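Folding demos: do you keep the ugly ones?

troditz_fahad
Started a new batch of T-shirt folding demos in August and I'm having a ball with it. We're at 342 episodes so far, two arms, teleoperated, one shirt per episode. My question is what you all do with the messy ones. A sleeve gets caught under, the operator backs up, shakes it out, carries on, and the fold ends up fine but the episode is twice as long. Do you keep those or bin them?

reynaldo_c
Bin them. We trained on everything at first and the policy picked up the dithering. It would lift a corner, put it down, lift it again, forever. Cut back to the 300 cleanest and it behaved itself. Cleaner data, less of it, every time.

CharitoS
Hard disagree with Reynaldo, sorry! If the policy has only ever seen tidy folds it has no clue what to do the first time a sleeve goes sideways, and sleeves always go sideways. We keep every recovery as long as the shirt gets folded in the end. I'd sooner label them than lose them.

reynaldo_c
Fair, but how many of your "recoveries" are an operator being clumsy? A real recovery is one clear correction. Ours were mostly people hunting for the hem on the monitor.

CharitoS
Some, yes. So we mark the hunting bits and trim them out, and keep the correction. Takes me most of a Friday but it's worth it.

noel.tan
Both of you are right, which is annoying. What worked for us on the Simell arms was tagging each episode with one of 3 labels: clean, recovered, failed. Then you can train on whatever mix you like and compare. Fahad, what does your starting state look like? Flat on the table every time, or dropped in a heap?

troditz_fahad
Flat for the first lot, dropped from a bit of a height for the rest. The dropped ones are where all the mess is, and also the ones I like watching most, if I'm being truthful.

noel.tan
Then don't throw them out. A flat start is a nice warm-up but it's a different job.

M_A_Policarpio
Jumping in about the shirts themselves. How many are you using? We did 628 episodes on plain white tees out of the same pack and were so proud of ourselves, and then someone handed it a striped one and it grabbed the collar and tried to fold that up to the hem. Get some old ones in! Prints, odd colours, stretched necks, whatever's in the drawer.

reynaldo_c
Old ones yes, holes no. A hole changes how the fabric pulls and you get corners you can't repeat.

M_A_Policarpio
But people own shirts with holes in them, mate. I'd want it to cope.

reynaldo_c
Later on, maybe. Not while he's still sorting out the basics.

CharitoS
Put the holey ones in their own group and you can argue about it afterwards. Also Fahad, how are you splitting for validation? Please tell me it's by shirt and not by episode.

troditz_fahad
By episode... I'll redo it by shirt tonight. Good catch, that explains a few numbers that looked too good.

troditz_fahad
OK, going with Noel's labels and Charito's trimming, and I'm keeping the recoveries for now – Reynaldo, I'll run your clean-only version beside it and post both results, so you'll get your chance to gloat. As for the shirts, I'm with Mark Anthony. The yellow one with the cartoon face is staying in the set, torn shoulder, ragged hole near the fold, stain and all, and it's going in its own group as suggested. With both grippers on the bottom corners and the left sleeve crumpled in over the chest, I'd like to know which label you'd each give it if the operator sorts the sleeve before the next fold. I'm leaning towards recovered.
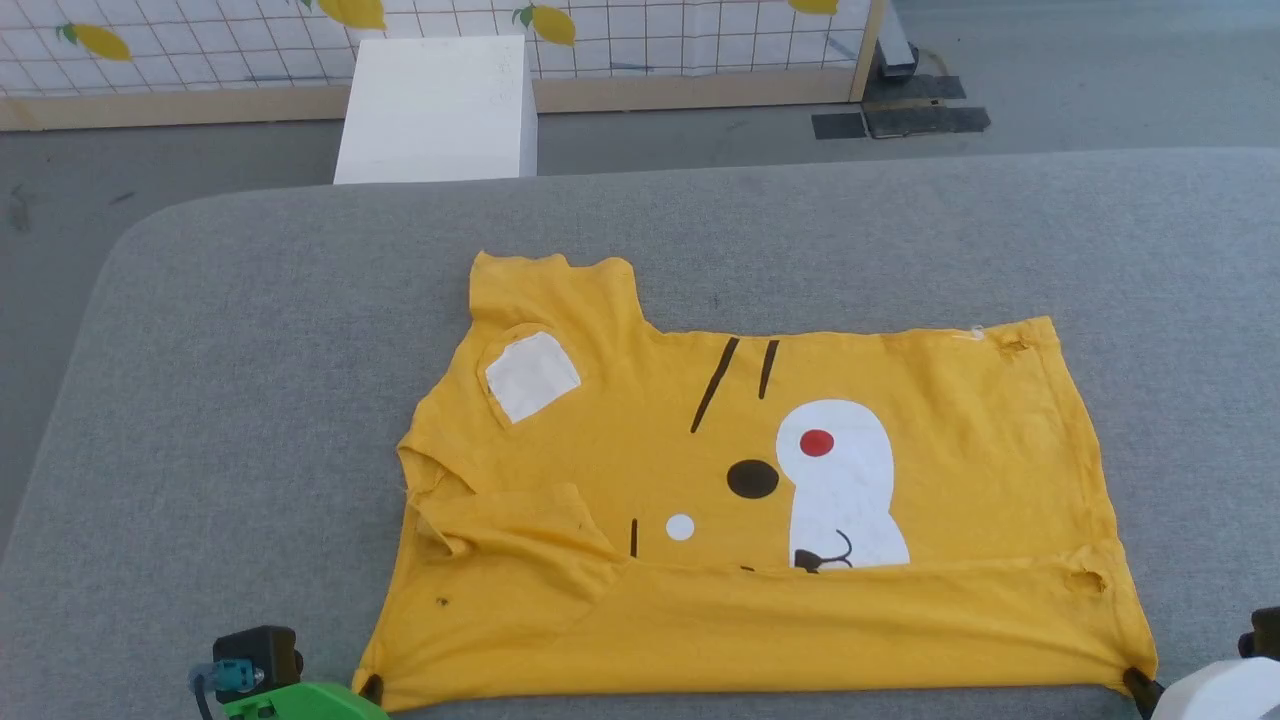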